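Mo, 31. Oktober

Bücherei Issa macht wieder auf, und zwar mit mehr Stunden!

So, jetzt ist es raus: Die Stadtteilbücherei Issa öffnet diese Woche wieder ihre Türen, und ich durfte schon mal rein. Seit April war ja alles dicht, erst wegen der Heizung, dann wegen des Bodens, und irgendwann hatte ich mich schon damit abgefunden, meine Krimis dauerhaft drüben in Cledden zu holen (nette Filiale, aber mit dem Rad geht es die ganze Zeit bergauf).

Das Wichtigste zuerst, weil mich das im Laden ständig Leute fragen: Geöffnet ist künftig 28 Stunden pro Woche, samstags auch am Nachmittag. Der Mittwochvormittag bleibt für Schulklassen reserviert. Wer noch Bücher von vor der Schließung zu Hause liegen hat, zahlt keine Mahngebühr, solange sie bis zum Monatsende zurückkommen. Bei mir sind es drei, ich sag's lieber gleich.

Oben gibt es jetzt einen richtigen Lesesaal mit 62 Plätzen und hellen Holztischen. Vorher saß man da zwischen Kopierer und Garderobe, das war schon arg eng. Dazu kommt eine Spielesammlung mit fast 600 Titeln, die man wie Bücher ausleihen kann, zwei Wochen lang und einmal verlängerbar. Beim Katalog müssen wir uns allerdings umgewöhnen: Das alte System ist weg, gesucht und vorgemerkt wird nun über Bustar. Die alten Ausweise gelten weiter, nur das Passwort muss man einmal neu setzen. Ich hab zwei Anläufe gebraucht, am Tresen hilft man aber gern.

Was mich besonders freut: Der Mietvertrag für das Haus läuft jetzt bis 2039. Vor zwei Jahren war noch von einem Umzug ins Gewerbegebiet die Rede, und da wäre ich zu Fuß bestimmt nicht hingekommen. Das Café Tistano im Erdgeschoss bleibt uns ebenfalls erhalten, macht aber erst eine Woche später auf, dort fehlt noch die Abnahme für die Küche. Bis dahin also Thermoskanne mitbringen, im Foyer ist das erlaubt, im Lesesaal nicht.

Los geht es am Donnerstag um zehn, Vorlesestunde für die Kleinen ist um halb vier. Anmelden muss man sich dafür nicht. Ich bin auf jeden Fall da und gebe endlich meine drei Krimis ab!
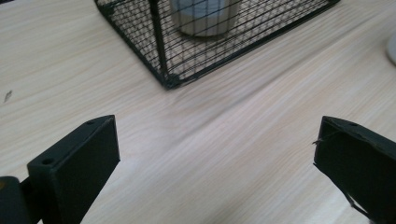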